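Pens, Refills and One Cleared Desk
Project report, Ositz Design Foundations, spring term

What we were asked to do

Pick an everyday object, take it apart, put it back together, write down what gets in the way. Groups of 2. We picked pens because everyone has them and nobody in our group wanted to do a stapler again. The bigger question was whether a person with no instructions can swap a refill, and how much the workspace matters.

Where we worked

First try was a shared table in Whitfield hall. Bad idea. Pen springs roll. We lost two in one evening and found one of them in a shoe. So for the second round we moved to a white desk in a corner, speakers and all pushed to the back, everything else off it. Small dark parts show up on white, red parts too. Clear ones still vanish — more on that later. 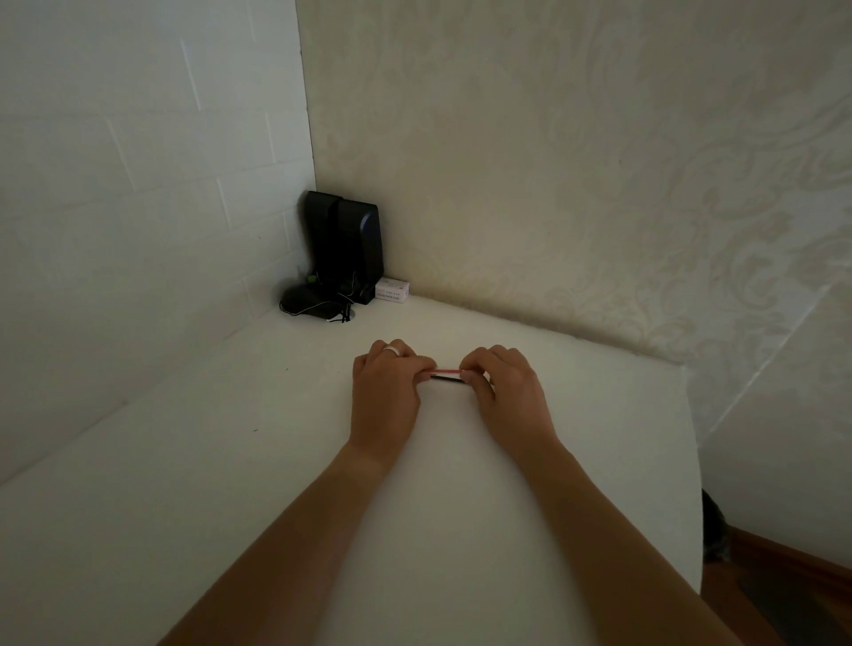
The rule we settled on was no tools at first. Fingers only. If a pen did not open after 2 minutes it went in the "stuck" pile and we moved on. Pliers came out at the end and only for the stuck pile, becuase pliers leave marks and then you can't tell what the pen looked like before.

The pens

Total of 40, from a drawer, a lost and found box and one bulk bag of Plirnine stick pens. Also a handful of Ullix twist pens that a relative got at a trade show. Mostly ballpoints. A few gel. Not a balanced sample, we know. The brief said use what you have.

We sorted by how they open:
Unscrew at the middle
Pull off at the tip
Pull off at the back end
Does not open, or not meant to

The last group was bigger than we wanted. Plirnine pens are in it. The end plug comes out if you get a fingernail under it, but then it never sits flush again.

What we did with each one

Open it. Lay the parts left to right in the order they came out. Write the order down. Close it from the notes, then scribble on a scrap for a line as long as a hand. If it skipped we wrote "skips" and did not try to fix it. One person's hands on the pen at a time, the other one writes. We swapped jobs every ten pens so no one got faster at only one thing.

What went wrong

Screw threads. On the middle-unscrew pens it is easy to start the thread crooked, and then it feels tight so you think it's done. It isn't. Backing up a half turn until it drops, then going forward, fixed this nearly every time. Wish we knew that on pen one.

Springs. Same as before. Better on the cleared desk but still a problem. A spring goes over the narrow part of the refill and if you tip the barrel the wrong way it slides off the end. Hold the barrel tip down.

Refills that look the same. Two can have the same thickness and be off in length by hardly anything, and then the clicker won't hold. Nothing printed on most of them tells you this. The Ullix ones had a number on the side, 1187, which we guess is a size code, but we had nothing to compare it to.

Clear parts on white. Told you. We ended up putting a sheet of dark paper to one side just for those. Should of done that from the start.

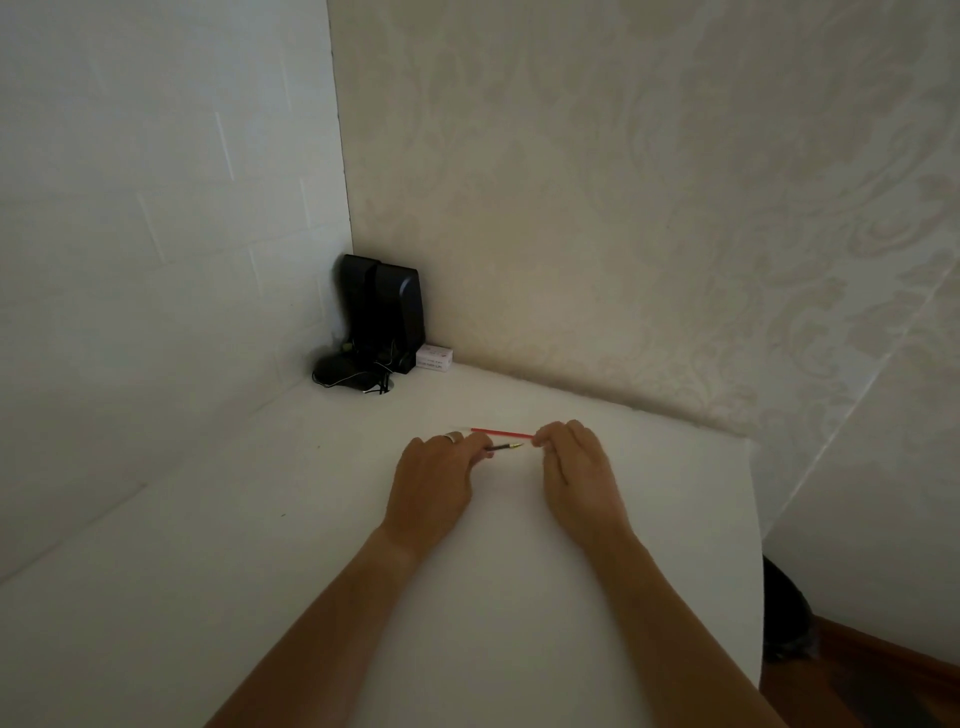

Can you put any refill in any pen if the length matches?
Only if the width and the shoulder match too. The shoulder is the step near the tip where the spring sits, and if it is too far back the point won't come out enough to write.

What we would change

Use a tray with a lip. Take the caps off everything before starting, not one by one. Write the part names down before opening anything — we called the same piece "collar" and "ring" and "the little thing" in our notes and had to go back and match them up at 11 at night.

Also more pens. We wanted 100 and ran out of people to ask. With 40, one odd brand moves the whole result, so please don't read too much into our groups.

Still open

The stuck pile. We only got through part of it with the pliers, and one barrel cracked lengthwise. Plan is to soak the rest in warm water and see if the plugs loosen. If that works it goes in the April add-on with the refill length table, which is half typed up and needs checking against the notebook.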